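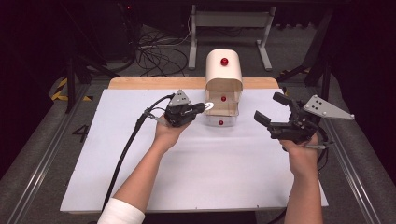

Zu streng sei der Entwurf nicht, eher an zwei Stellen noch zu weich, heißt es aus der Werkstatt von Gralik zu den neuen Regeln für das Aufzeichnen von Greifbewegungen mit Handgeräten. Wer einmal einen ganzen Nachmittag an Aufnahmen habe wegwerfen müssen, weil am Morgen niemand den Nullpunkt geprüft hatte, der unterschreibe so ein Papier gern.

Der Leitfaden, den Gralik gemeinsam mit dem Softwarehaus Nendell erarbeitet hat, liegt seit Februar in einer zweiten Fassung vor. Er regelt, wie Arbeitsplätze eingerichtet und betrieben werden sollen, an denen Menschen mit Greifern in beiden Händen Handgriffe vormachen, aus denen später Steuerungen für zweiarmige Roboter gelernt werden. Bisher hatte jedes Labor dafür eigene Gewohnheiten. Beim Austausch von Datensätzen führte das regelmäßig zu Streit darüber, was als gültige Aufnahme zählt.

Die neue Fassung umfasst 75 Seiten und ist in 4 Abschnitte gegliedert: Arbeitsplatz, Geräte, Ablauf und Ablage. Am ausführlichsten ist der Teil zum Arbeitsplatz. Jeder Tisch erhält eine feste Nummer, die gut lesbar auf der Tischfläche stehen muss und in jedem Protokoll wiederkehrt. Die Unterlage unter dem Werkstück soll einfarbig und matt sein und darf während einer Serie nicht gewechselt werden. Verkehrswege um den Tisch sind am Boden zu kennzeichnen.

Neu ist ein eigener Absatz zu Kabeln. Sie sollen so geführt werden, dass sie beim Greifen weder am Unterarm ziehen noch über das Werkstück laufen. Kabelreserven auf dem Boden gehören auf die Seite, auf der niemand steht. Gralik hatte hier zunächst eine Führung von oben verlangt. Nendell hielt das für kleinere Räume nicht für umsetzbar, nun ist sie nur noch empfohlen.

Bei den Geräten schreibt der Leitfaden vor, dass die auf den Greifern montierten Markerplatten vor jeder Schicht auf festen Sitz geprüft werden. Eine verrutschte Platte macht die Lagedaten unbrauchbar, ohne dass es während der Arbeit auffällt — der Fehler zeigt sich erst in der Auswertung. Linker und rechter Greifer werden getrennt kalibriert. Beide Werte sind auch dann einzutragen, wenn die Aufgabe nur eine Hand verlangt.

Für den Ablauf gilt künftig, dass eine bedienende Person höchstens 2 Stunden ohne Pause aufzeichnet. Misslungene Versuche werden nicht gelöscht, sondern gekennzeichnet und mit abgelegt. Dieser Punkt war in der ersten Fassung noch freigestellt.

Während der Anhörung gingen 298 Anmerkungen ein, viele davon zur Benennung der Dateien. Das Projekt Flillow, das Aufnahmen mehrerer Werkstätten zusammenführt, drang auf ein einheitliches Schema und setzte sich damit durch. Der Zulieferer Fang bat um eine längere Frist für ältere Greifer, deren Platten sich nicht nachrüsten lassen. Darüber ist noch nicht entschieden.

Verbindlich ist das Papier vorerst nur für die beteiligten Häuser. Andere Labore können es übernehmen, müssen Abweichungen dann aber im Begleitblatt zum Datensatz angeben. Eine dritte Fassung ist für den Herbst geplant — sie soll auch die Arbeit mit beweglichen Tischen behandeln.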